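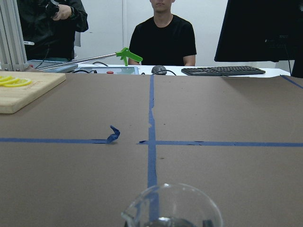
Simora two-arm teleop kit – first impressions after a few weeks (long)

benchgoblin
Posted Nov 17, 2021

Okay, I said in the gripper thread I'd write this up properly so here goes. We've had the Simora kit going since the end of last month and I'm having the best time with it. Two arms, a wrist camera on each, the pair of hand controllers you hold and move about, and the recording software. You bring your own bench, your own computer and your own extrusion if you want to mount anything else.

We're doing kitchen-ish tasks because that's what Nkechi (Nkechi Iyamu, she runs our little lab) wants for her project. Lemon slices on a cutting board, pick one up, get it into a cup. Sounds like nothing! It is a horrible task and I love it. The slices are thin, they stick to each other, and they go floppy the second you get hold of one.

What I like most is the controllers. I'd used a joystick setup before and it felt like working one of those claw machines at the fish and chip shop. With these you move your hand and the arm goes with you, and after 10 minutes or so you've stopped thinking about it. Kelechi picked up a slice on his third go and he'd never touched a robot in his life.

Wrist cameras are good too. Wide view, decent colour, and the focus holds up close. They're an extra $498 for the pair and I'd say get them with the kit, as fitting them later means taking the wrist apart.

Gripes: the manual is thin, the controller leads are too short, and the software forgets your camera exposure every time you close it.

tallow_and_tin
Nice write-up. What are you using for a work surface? We got glare off our white bench so bad that the wrist view was useless every afternoon.

benchgoblin
Brown paper off a roll, over the whole bench, then blue painter's tape to divide it up so we know where to put stuff back between runs. Cheap as chips and the glare is gone. The tape does lift and go ragged, mind you.

oldservo
I'll be the grump then. Tape that lifts is tape that moves, and if your start positions are drifting you'll never know whether a bad run was the policy or the layout. Get a printed mat. Or score lines into a sheet of MDF and be done with it.

Also, $498 for two cameras is steep. I built mine from board cameras and a printed bracket for a lot less.

benchgoblin
Fair on the price. On the tape I don't agree, at least for what we're after. We want the board and the cup to wander a bit from run to run. If everything starts in precisely the same spot the arm learns that spot and falls over when you nudge the board. We use the tape to know which patch of table we're in and that's all.

oldservo
Wandering on purpose is fine. Wandering because the glue let go is something else. But it's your data.

kelechi_e
Kelechi Eze here, the one from the third go. I made an account just to say the fourth go was terrible.

I've ended up doing a lot of the driving so a few things from the operator's end. Your shoulders get sore before your hands do. Stand up if you can, because sitting with a controller in each hand I kept knocking my elbows on the chair. And work out where the leads are going before you start recording. We've got black cables running over a white table and I've still managed to snag them.
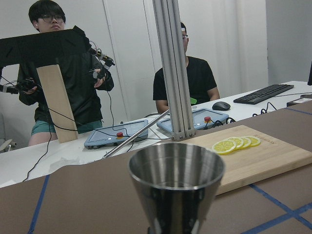 The cup matters more than you'd think as well. Glass beaker, you can see through it and the slice shows up nicely in the wrist view once it's in. Polished steel throws back the whole room, and I find it much harder to judge where the rim is on the screen. I got used to it, but my first session with steel was all near misses. We keep both in the mix so the model has to cope with both.

Anyway it's great fun. I'm up to 179 recorded runs and I'd do another lot tomorrow.

tallow_and_tin
That's really useful, thanks Kelechi. 179 of good ones, or 179 total?

kelechi_e
Total, sorry! Some of those are me chasing a slice across the board.

tallow_and_tin
Keep those. We threw out our fumbles in June and regretted it – the arm had no clue how to recover once it missed.

oldservo
Depends on the fumble. A miss followed by a clean second try, keep. Thirty seconds of prodding, bin it.

tallow_and_tin
Yeah, I'll give you that one.

marlinspike
Has anyone here tried the Cirlow labelling service that Simora push at checkout? You upload the runs and they mark the start and end of each pick for you. Priced per batch of 1,000, which is where I stopped reading, as we're a school robotics club and won't see 1,000 of anything.

benchgoblin
We had the free trial batch. Labels came back tidy but we found it quicker to have the operator tap a key at the moment of the grasp. If you've got a keyboard within reach of whoever's sitting down, that's all you need. I'd skip it for a club.

nasrallah_st_labs
Different view from us. We use Cirlow for everything and it's freed up a whole person. If you've got several benches going, the key-tapping falls apart because everyone taps at a different moment. One bench, sure.

benchgoblin
Makes sense. We're one bench and a kettle.

marlinspike
And for kids, how's the stopping side of it? I need to convince a deputy principal.

kelechi_e
There's a red emergency stop button on each pendant and we keep both on the table where the person sitting down can get at them. My rule is one person drives, one person sits by the stops, and the driver doesn't touch the bench. If you need to shift something in the middle of it all, pause first.

oldservo
Good rule. Ask Simora for the force limit settings in writing too, they sent me a two-page sheet that isn't in the manual. And test the stops at the start of every session, with the arms moving slowly.

marlinspike
Perfect, I'll ask for that sheet. Is the Cota arm worth a look for a club instead? Bit cheaper from what I can see.

oldservo
Cheaper, noisier, weaker wrist. It'd be fine for blocks. I wouldn't try lemon on it.

benchgoblin
I haven't used the Cota so can't compare, but if you're anywhere near us come and have a drive of the Simora before you spend the club's money. Message me and I'll check with Nkechi. Bring a lemon, we go through heaps.

marlinspike
Message sent!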